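Blue bags, and what we put in them

3 min read
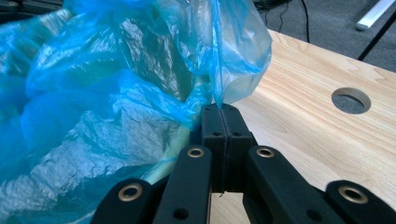
In November we change how the blue bags are collected in the Braslow building, and I was asked to write some lines about it. I am not a specialist of waste, but I have lived here long enough to have made most of the mistakes myself.

The blue bags are for soft plastic only. Bread bags, the film from vegetables, the wrapping from toilet paper, empty bags from frozen peas. Please shake out the crumbs first. If there was meat or fish inside, it goes to the ordinary trash, even when you have rinsed it.

The bags are thin, and many neighbors have complained to Tyra Rustad that they tear on the stairs. I can give one small advice. Open the bag on a table and not on the floor, smooth it a little with the hand, and fill it only until you can still gather the top and tie it. A bag which is pressed too full will open at the bottom seam. Also, the film is so thin that one can partly see what is inside, so the people who collect will notice a hard bottle and they will leave the whole bag behind. This happened to Eduardo Maglaya two times in the same month and he was not happy.

Last year our building gave 552 bags, and 70 of them came back with a yellow sticker. The most usual reasons were yogurt cups and coffee capsules. Coffee capsules have their own box next to the mailboxes, it is the gray one with the lid that is difficult to close.

The new rolls are in the cupboard by the laundry room. Take one roll for each apartment. If you need a second one before spring, write to Solveig Eide and put your apartment number in the message, she has asked me to repeat this. The old rolls can still be used until they are finished.

From now on, full bags should stand by the back gate before seven in the morning, tied with a simple knot. Please do not use tape, and please do not put one bag inside another to make it stronger. I did this for several years and I thought it was very clever.

Czesław Szewczyk will show how to fold the empty bags flat, so that a whole roll fits in a kitchen drawer. It is in the common room after the coffee, and you can bring your own.

The key for the back gate is the same as for the bicycle room.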